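Robot cell at Sunard returns to service after gripper maintenance

The robot cell at the Sunard workshop has returned to normal operation following planned maintenance in November. The cell, which is used for handling trials with kitchen and household items, had completed 458 hours of running time when it was taken out of service.

Technicians from Drastetti, the firm responsible for upkeep, removed both gripper fingers and checked the linkages for play. Worn screws were replaced and the remainder tightened to the set value. The wrist camera was cleaned and calibrated again, and the cable run along the arm was inspected. One cable clip was renewed.

The opening and closing of the gripper was then tested over 243 cycles without load. No faults were recorded. Operators have been asked to check the finger screws at the start of each shift and to enter the result in the cell log.

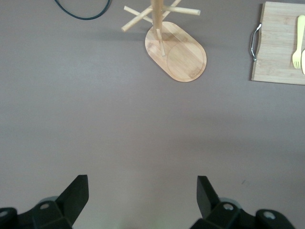
The gripper fingers over the worktable, with a mug tree and a cutting board on the far side.

Handling trials have resumed under the existing timetable. The next inspection of the cell will take place at 656 hours. A second cell, at the Coutinho site, is to receive the same maintenance in the spring.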